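Section 2: Before You Order – Planning and Budgeting for a Tabletop Sorting Cell

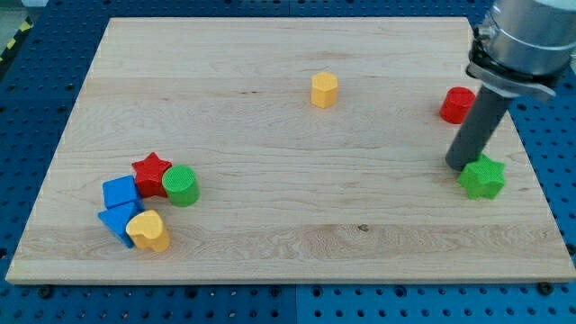
Most of the money wasted on a small robot cell is gone before the crate is opened. This section covers what to decide, measure and price before you sign anything, and it assumes you have already read the sales sheet and believed at least half of it. A quote usually shows one number for the arm and a cheerful word like "ready" next to it. Ask what is ready. A board with star, heart, cube and cylinder blocks on it, some bunched together and some well apart, is a fair stand-in for the parts you will really run, and a single finger reaching in toward a green star is a very different purchase from a hand that can close on one. The arm price won't tell you which of those you are getting.

2.1 Write down the job

1. List every part the cell will handle, with its shape, weight and finish. Include the ugly ones.
2. Mark each part as "push," "pick" or "both." If a part only has to be moved across a surface, you may not need a gripper.
3. Note how parts arrive. Touching parts are harder than spaced parts, and round parts on their side may roll.
4. Give the list to each supplier in writing and keep a copy of what you sent.

NOTE: If a supplier answers "it can handle all of those," send the list back and ask for an answer line by line. Girnico did this for us without complaint. Rarkance sent a brochure.

2.2 Measure the space

1. Measure the table, then the reach of the arm at the height where the work happens. Reach on a data sheet is normally given at its most flattering.
2. Check the hole pattern of the table against the arm base and any fixtures. Adapter plates are sold separately and take weeks.
3. Mark the stay-out area on the floor with tape. Leave room to open the controller door fully.
4. Confirm that a person can reach the power cutoff from where they will normally stand.

CAUTION: Floor tape is a reminder. It does not stop an arm or a person. If your safety review calls for a guard or scanner, price it now and do not let anyone move it to "phase two."

2.3 Build the budget

Start with four headings: arm and controller, tooling, installation, and upkeep. The first gets all the attention. The other three are where Plolstead's first plan fell apart, and Dilruba Patwary's notes from that plan are the basis for the steps below.

1. Enter the quoted price for the arm. Ask whether the controller, cables and software license are in it.
2. Enter tooling. A plain finger made in our shop cost $93. The mounting collar to hold it was quoted at $300, and that quote left out the clamps.
3. Enter $2000 for installation and training, even if the supplier says the setup is simple. Replace the figure when you have a firm quote.
4. Enter upkeep by the month. We use $200 for a light-duty cell.
5. Add your own staff hours. Leaving them out makes the total look better and fools only the person who has to approve it.

NOTE: The figures above are from one site. Use them to see which lines you have missed, then put in your own.

2.4 Ask for a trial

1. Request a trial with your parts on your surface. A polished demo table proves that the demo table works.
2. Start with parts spaced apart, then repeat with the same parts touching.
3. Have someone other than the salesperson place the parts.
4. Record every run, including the ones the supplier calls warm-ups.
5. Write down how often a person had to step in – this matters more than speed.

Oddsson agreed to a trial but wanted to choose the layout. Hrefna Eyvindsson declined, and they came around after a second call.

CAUTION: Keep hands off the work surface whenever the arm is powered, including during a trial, and including when somebody tells you it is paused.

2.5 Before you sign

1. Get the delivery date, and what happens if it is missed, in the contract.
2. Find out who answers the phone after the first month, and in what time zone.
3. Check the price and lead time of one spare for each part that touches the work.
4. Compare the final quote with your list from 2.1. Anything not named in the quote is not included.

If the quote passes, go to Section 3, Receiving and Unpacking. If it doesn't, go back to 2.3 before you go back to the supplier.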